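4.3 Marker dropout and unintended finger closure

Of the 500 demonstrations collected with the hand-held gripper in July, 65 were rejected by the consistency check described in Section 3.2. Most of the rejected recordings share one fault. The finger width is estimated from a fiducial marker seen by the wrist camera, and when the marker is not detected, the logger repeats the last valid width. The trajectory then shows a finger that stays still while the operator is in fact opening or closing it.

The fault was first noticed during replay on the arm at the Witberg site. A policy trained on an early version of the data closed its fingers on approach, before reaching the object, and pushed it off the table. The force limit stopped the arm and there was no injury, but the operator had one hand inside the marked work area at the time. We treated the event as a safety matter and stopped all replay until the cause was known.

Marker detection depends strongly on lighting. Rooms with bright ceiling fixtures gave more dropouts than rooms lit from the side, and the worst stretches came while the operator was walking between stations with the gripper raised. People were often present in these rooms, so the same stretches are the ones where a wrong width would matter most if replayed.

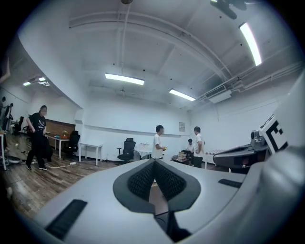 Photo: Marites Umali / Skonmont

Figure 6. View from the gripper camera in a shared room. The marker used for width estimation is at right, behind the finger; several people are standing in the room beyond.

We looked for a mechanical cause first. Andor Takács took apart two grippers and found no play in the finger linkage. Swapping the marker panels between units did not move the fault with them either. The cause was a default in the Gastwood logging software: a missed detection was written to file with the same status flag as a valid one, so nothing later in the pipeline could tell them apart.

Two changes were made. The logger now writes an explicit gap whenever the marker is lost, and any gap longer than 300 ms ends the recording. On the robot side, the controller refuses a closing command unless the measured width has been updated within the last 10 control cycles. Shorter gaps are filled by linear interpolation – a choice that may hide very quick finger motions, and one we have not tested on fast tasks.

The rejected recordings were not repaired. They are kept in a separate folder of the Szénási set, with the dropout intervals labeled by hand by Imani Temba and Judit Fülöp, and were left out of all training runs reported in Section 5.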